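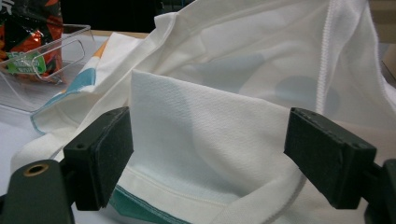 Folding and Packing Assistants (part-time)

Livalex, Trostano Building, ground floor
Reports to: Bożena Sadowski, packing room supervisor
Pay: $18 an hour, paid every two weeks
Apply by: 2018-02-23

Livalex supplies cotton goods to small hotels, gift stores and event organizers. Most of what goes through our packing room is white cloth: kitchen and hand towels with a colored hem, napkins, table runners and canvas tote bags. It comes to us flat or bundled from the sewing side and leaves folded, checked and boxed under the customer's name. We are hiring part-time assistants for the folding and packing tables.

You don't need to have done this work before. Two of the people on the current crew came from restaurants and one from a school library. What we need is someone who will fold the last towel of the shift the same way as the first.

The work

You will work standing at a covered table. We keep sheets on the tables so that white cloth doesn't pick up marks from the wood, and changing the sheets is part of the job. Bundles are brought to you on a cart. You open a bundle, check each piece on both sides, fold it to the pattern on the order card and place it in the bin for that order.

Checking means looking for pulled threads, skipped stitches along the hem, lint that won't brush off, and stains. A piece with a fault goes on the return shelf with a paper slip saying what you found. Please write more than "bad." The sewing side reads those slips every morning and they need to know whether it was the hem, the cloth or something that happened on the cart.

Towels are folded in thirds lengthwise and then in half, twice, with the hem stripe showing on the outside unless the card says otherwise. The hotel orders often say otherwise. Napkins are folded in quarters. Runners are rolled on a cardboard tube, and this takes some practice to get even at the ends.

Tote bags take longer than they look. The canvas holds a crease, so a bag that was bundled badly has to be opened out and smoothed by hand before it is folded. The handles cause most of the trouble. They go inside the fold, flat, one on top of the other, and not twisted. If the bag is printed, the print faces up in the bin and reads the right way from the front. Customers open the box and see the top bag first — it matters to them how it looks.

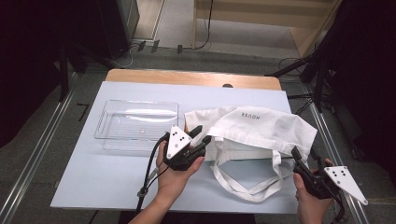 Finished pieces go into clear plastic bins so that the person boxing the order can see what is in each one without lifting anything out. Don't fill a bin above the side walls. When the bins for an order are complete, you check the totals against the card, initial it and slide the bins to the end of the table. Boxing and labels are done by Bartosz Sikora and his crew, and you may be asked to help them when a large order is going out. The biggest we have had so far was 900 tote bags for one event.

At the end of a shift, tables are cleared, the sheets are shaken out or sent to the wash, empty bins are stacked by size, and the floor around your table is swept. Lint gets everywhere. Twenty minutes of every shift are set aside for this and you are paid for them.

Hours

There are two shifts to choose from. The morning shift starts at 9 and finishes at 1:30. The afternoon shift starts at 2 and finishes at 6:30. Both have one paid 15-minute break. We ask for three shifts a week at minimum, and you can take up to five if the orders are there. Shifts are posted two weeks ahead. You can trade with another assistant as long as Bożena knows by the evening before.

The busiest stretch of the year starts in September and runs for 13 weeks. We don't approve more than two days off in a row during that time, so please think about that before you apply. The slow stretch is early summer. We try to keep everyone at three shifts then, but some weeks it may be two.

What we ask for

You should be able to stand for most of a four-and-a-half-hour shift. Stools are available and you can use one for checking and for napkins, but runners and tote bags are hard to fold sitting down.

You should be able to lift a full bin of folded towels from the table to the cart. If you can't lift but would be good at the rest, say so in your application. There is checking work that involves no lifting at all, and Renata Walczak, who handles hiring, can tell you how much of it is open.

You should be able to read an order card in English and write a short fault slip. Cards have drawings of the folds on the back.

Clean hands, short or tied-back hair, no hand cream during a shift. Rings and bracelets come off or go under a glove, because they catch on loose weave. Wear dark or light clothes as you like, but nothing that sheds. Closed shoes are required. Aprons are supplied and washed by us.

Drinks stay in the break room. This includes water bottles with lids.

Training

Your first three shifts are training shifts, at full pay. On the first you fold only towels, next to someone experienced. On the second you add napkins and tote bags. The third is for checking, and you will be handed a mixed bundle with faults in it to sort through. No one is expected to find all of them. Fergal Carroll runs the training and will go over the ones you missed.

Speed comes later. There is no piece rate and we don't post anyone's numbers. After the first month Fergal will sit down with you and talk about how it is going, and if you are slow on one kind of item he will usually move you next to someone who is fast at it for a few days.

Other things to know

The packing room is on the ground floor and can be reached without stairs from the Jasińska Street side. The main entrance has four steps. Bike parking is in the yard. Car parking is limited and goes to the early shift first.

The room is kept cool for the people moving around in it — bring a sweater if you expect to be on checking.

Assistants may buy seconds at cost. Those are the pieces from the return shelf that can't be repaired, mostly towels with a crooked hem and tote bags with one handle longer than the other.

After six months you can apply for a full-time place in packing or ask to be trained on the hemming machines. Dénes Bognár, who now runs the hemming side, started at the towel table.

How to apply

Send a short letter or email to Renata Walczak at the Livalex office. Tell us which shift you want, how many days a week you can work and when you could start. A résumé is fine but not needed. If you have done laundry, sewing, store or kitchen work, paid or not, please mention it.

You can also fill out a form at the front desk on weekday mornings, or leave one with the desk at the Wudura store, where it will be picked up with the mail.

Everyone who applies will get an answer. People we would like to meet will be invited for a 30-minute visit, which includes a look at the packing room and ten minutes of folding at the table with Fergal. Come in the shoes you would work in.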